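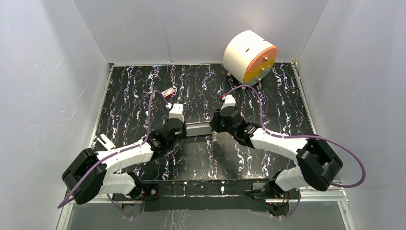
Fig. 1. White cylinder with orange end face, lying on its side.

Course Materials > Packaging and Storage > Unit 2 > Handout: Moisture in Corrugated Board

Corrugated board takes up and gives off water until it is in balance with the air around it. The moisture content at balance depends on relative humidity, on temperature to a lesser degree, and on whether the board reached balance by gaining water or by losing it. The gap between the two paths is called hysteresis.

Stacking strength falls as moisture content rises. Box compression tests are therefore run only after conditioning, and the conditioning history is reported with the result. A value without its humidity is not usable for design.

Basis weight is given in grams per square meter. Weigh the sheet after conditioning, then divide by its area. The Ondwood sheets used in this unit have a combined basis weight of 700 g/m². The Skikomley liner sheets are 132 g/m² and are handled separately – do not mix the two stacks.
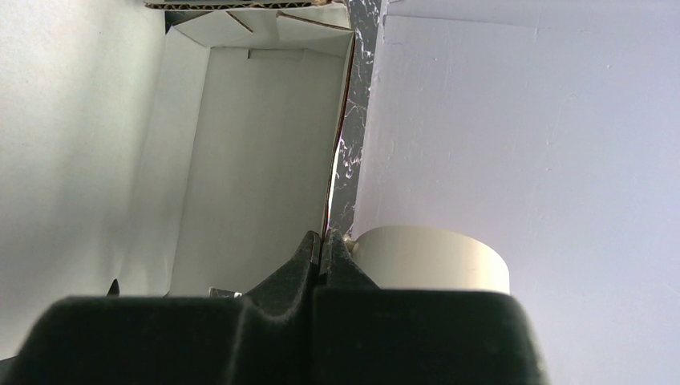

Why is the sample dried before it is conditioned?
Drying first means that every sample reaches balance by gaining water, so hysteresis does not add to the spread of the results.

Moisture content is reported on a wet basis:

MC = (wet mass – dry mass) / wet mass × 100

Some older tables use dry mass in the denominator. Check the heading before copying a value. The difference is small for dry board and grows as the board gets wetter.

Creep is the slow loss of height under a constant load. A box can fail in storage at a load well below its short-term test value, and cycling humidity speeds this up. The Sowa storage record covers 31 days and should be read with both effects in mind.
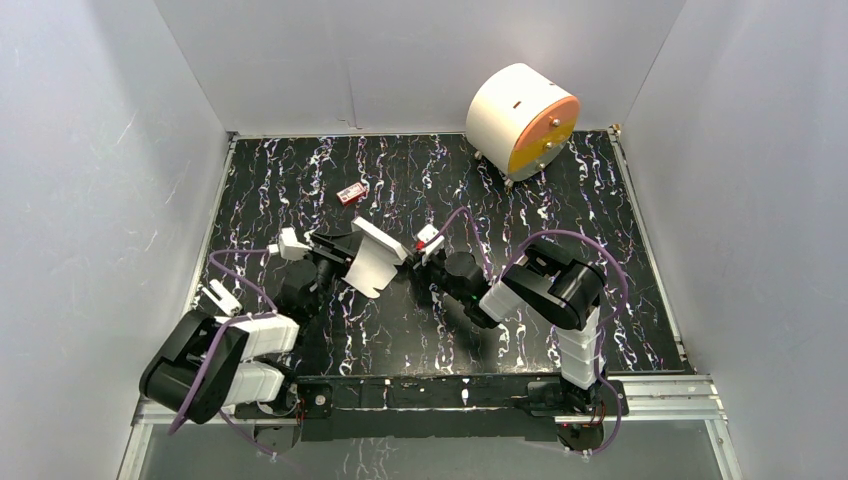
Problems for Unit 2

1. A sample has a wet mass of 132 g and a dry mass of 120 g. Find the moisture content on both bases.
2. Sketch the gain and loss curves for one board on the same axes. Label the hysteresis gap.
3. Using the Kivudico load table, state which column applies to cycling humidity.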